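Stelach: fichas abiertas de ordenadores de sobremesa reacondicionados

Stelach es una colección de 200 fichas en español sobre torres de sobremesa que volvieron a usarse en aulas, bibliotecas y asociaciones. Cada ficha recoge qué llevaba el equipo dentro, qué se cambió, qué se dejó como estaba y con qué sistema salió por la puerta. Es un conjunto pequeño, pero está escrito por gente que tenía el destornillador en la mano, y eso se nota muchísimo al leerlo (las notas libres son, para mí, lo mejor de todo).

Empecé a juntarlas en el taller Dongate, donde cada persona apuntaba las cosas a su manera: hojas sueltas, una libreta compartida, mensajes. Un montón de conocimiento utilísimo que se perdía en cuanto el equipo cambiaba de manos. Ahora está todo en un mismo formato y se puede buscar. ¡Por fin!

Contenido del repositorio

fichas.csv: las 200 fichas, una por fila, en UTF-8 y con punto y coma como separador.
notas/: el texto libre de cada ficha, en un archivo con el mismo identificador.
glosario.txt: 70 términos de taller con sus variantes («fuente», «PSU», «alimentador» y compañía).
comprobar.py: revisa que los campos obligatorios estén llenos y que los identificadores no se repitan.
CAMBIOS.txt: historial de versiones.

Campos

Cada fila tiene 11 campos:

id: identificador de la ficha, con el prefijo GMG.
formato: torre, semitorre, compacto u otro.
fabricante: tal como aparece en la caja o en la placa.
zocalo: tipo de zócalo del procesador; vacío si no se identificó.
memoria_gb: memoria instalada al terminar el trabajo.
disco: mecánico, sólido, ambos o ninguno.
fuente: potencia nominal leída en la etiqueta, en vatios.
averia: descripción corta del problema de entrada.
intervencion: lo que se hizo, en verbos sencillos (limpiar, sustituir, reinstalar).
sistema: sistema operativo de salida.
destino: aula, biblioteca, asociación, piezas.

El campo averia merece una lectura con calma. Hay desde «no da imagen» hasta «arranca solo cuando hace sol», y he respetado la redacción original salvo erratas evidentes. Normalizar eso habría sido una pena — y además las expresiones coloquiales son justo lo que hace interesante el conjunto para quien trabaje con lenguaje.

Cómo se rellena una ficha

El orden que seguimos es siempre el mismo. Primero el exterior: formato, fabricante, golpes, tapas que faltan. Después se desconecta todo, se tumba la caja y se abre el lateral. Con el interior a la vista se anotan el zócalo, los módulos de memoria y los conectores ocupados. La potencia de la fuente se copia de su etiqueta, nunca de memoria ni del anuncio de venta.

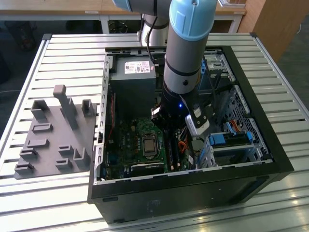
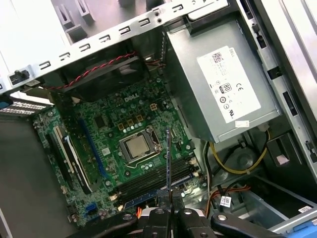 Logotipo DELL en la placa y, junto a él, el zócalo con el procesador a la vista.

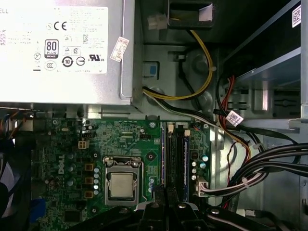
La etiqueta de la fuente, con los sellos CE y 80 PLUS.

Convenciones de escritura

Las unidades van en el nombre del campo, así que en memoria_gb se escribe 8 y nada más.

Si un dato no se pudo leer, el campo queda vacío. El guion se reserva para lo que no existe: un equipo sin disco lleva «ninguno», y uno sin sistema lleva un guion. Parece una manía, lo sé, pero ahorra muchas discusiones a la hora de filtrar.

Las notas libres no tienen longitud mínima. Algunas ocupan una línea y otras cuentan media tarde de pruebas con la misma placa, cambiando los módulos de ranura hasta encontrar la combinación buena. Las dos valen.

Uso rápido

El archivo se abre sin problemas en cualquier hoja de cálculo. Desde Python:

import pandas as pd
fichas = pd.read_csv("fichas.csv", sep=";", dtype={"id": str})
fichas.groupby("destino").size()

Para pasar la comprobación antes de enviar cambios:

python comprobar.py fichas.csv

Si termina sin mensajes, está todo en orden.

Para qué sirve (y para qué no)

Va muy bien para practicar limpieza de datos con material real, para clases de mantenimiento y para estudiar cómo describe una avería alguien que no es técnico. También me encantaría que sirviera de plantilla a otros talleres: ¡copiad los campos, quitad los que os sobren!

No permite sacar conclusiones sobre la fiabilidad de ningún fabricante. Los equipos llegaron por donación, muchos en lotes de una misma oficina, y esa mezcla no representa a nadie. Tampoco hay datos sobre cuánto duraron después de la entrega.

Privacidad

Se eliminaron los números de serie, los nombres de donantes y cualquier referencia al contenido de los discos. Si encontráis algo que se nos haya escapado, abrid una incidencia sin copiar el dato en el texto.

Versiones

La versión 2 unifica el campo disco, antes repartido en dos columnas, y añade el glosario. El conversor para el formato de inventario de Grakix está a medias; espero publicarlo en agosto.

Créditos y licencia

Recopilación y mantenimiento: Hae-won Gil. Fichas y notas: la gente del taller Dongate. Los textos y los datos se distribuyen con licencia CC BY 4.0, y el código con licencia MIT. Las correcciones al glosario son bienvenidas, sobre todo si en vuestra zona llamáis a las piezas de otra manera.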